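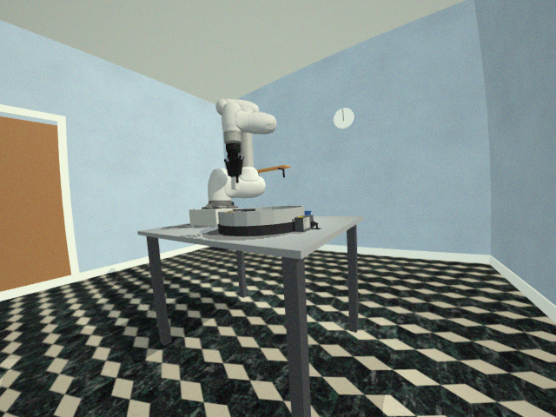 Good morning. I'm going to talk about paint, and mostly about how people choose it for rented rooms. I spent 14 years decorating flats and small offices before I moved to Ekgate, where I now look after the colour side of things. The question I get most often is what to do with a room that feels cold. People tend to blame the walls straight away. Take light blue walls with a pale ceiling and a patterned floor in black and cream. The blue gets the blame, but in a room like that I would look at the floor first, as a strong pattern pulls the eye down and leaves the walls looking flat.

Next slide. Test pots. Please use them. Paint a piece of lining paper, not the wall, and move it about during the day. Look at it at breakfast and again with the lamps on. Tomomi Honda kept hers up for 19 days in the Siliņa flats and changed her mind twice. The colour she ended up with was one she had crossed off at the start.

Pause for hands up – who has painted a ceiling brilliant white without thinking about it? Wait for the answer.

Ceilings. A white ceiling over a coloured wall gives a hard line. If the line is straight, fine. In older houses it is often not straight, and the paint shows every dip. Taking a weak mix of the wall colour over the ceiling softens this. We tried it in 29 bedrooms at Prurnar and the tenants were asked about it in July. Most had not noticed the ceiling at all, and I was happy with that.

Next slide, the cost table. Don't read it out. Say that labour is the big number and that a cheap tin needing a third coat is a dear tin. Pejman Hashemi will have the full figures at the back of the room during the break.

Sheen. Matt hides bad plaster but marks easily. Eggshell wipes down. In hallways I use eggshell up to shoulder height – bags and bikes do the damage there – and matt above it.

If time is short, skip the part on primers and go to questions. Maarja Priedītis is next at 11, so I need to be off the stage by five to.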